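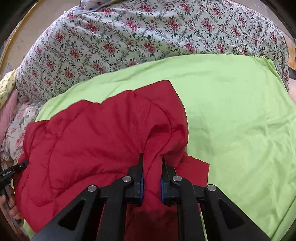 Remzi Kırmızıgül wrote in to ask whether a full wardrobe box should travel upright or flat, and added that the last one he packed came off the truck with its bar bent and every hanger in the bottom. Upright, and the bar was overloaded. Most trouble with boxed clothing comes down to weight, moisture or tape, in that order.

Packing clothes for a move

Wardrobe boxes
Fit the metal bar before anything goes in. The two tabs must sit fully inside the slots; if one rides high, the bar will jump out at the first pothole. Hang heavy coats at both ends and light items in the middle, where the bar flexes most. Stop when you can still slide a flat hand between the garments. The space under the hems takes pillows or folded blankets. It does not take shoes, books or a toaster.

Mark the top on two adjacent sides, not on the lid. Once boxes are in a row, lids are hard to read.

Folded clothes
Use small or medium boxes for jeans, sweaters and towels. A large box filled with denim can be too heavy for one person on stairs. Fold to the width of the box and lay the pieces flat, alternating the thick edge left and right so that the stack stays level. Fill the last gap with socks. A box with a hollow top will crush when another is set on it.

Drawers
Small, solidly built dressers can sometimes be moved with light clothing left in the drawers. Ask the driver first. Particleboard dressers should be emptied, as the drawer bottoms are held in a shallow groove and let go under load. Take the drawers out, carry the case, and put them back in the truck. Number them on the underside with masking tape -- drawers that look identical often run properly in only one opening.

Padded and down items
Vacuum bags save space for the day of the move and a week or two after it. Leave them sealed for months and the fill may be slow to recover. Let some air back in if the bag is going into storage. Everything must be fully dry before it is sealed. Items that came off the line in November in an unheated room deserve another day indoors.

Tape
Clear packing tape, two strips along the bottom seam and one across it at each end. Masking tape is for labels only. Duct tape holds poorly on dusty cardboard. Never tape directly to fabric covers or garment bags; the adhesive transfers in a warm truck.

Labels
Write the room at the destination, then the contents, then the owner. "Back bedroom, winter, Aslı" is enough. Keep one bag per person out of the load with two days of clothes, a towel and a phone charger, and put it in the car before the crew arrives.

Unpacking
Open wardrobe boxes first. They are bulky, they block hallways, and they empty in minutes. Flatten them and keep the bars with the boxes, held with string. Many movers take them back if they are dry.

Correction, 3/10/21: an earlier version of this page said to lay the bar in after the clothes. Yogesh Pant pointed out that this cannot be done with the drop-front type. The bar goes in first on both types.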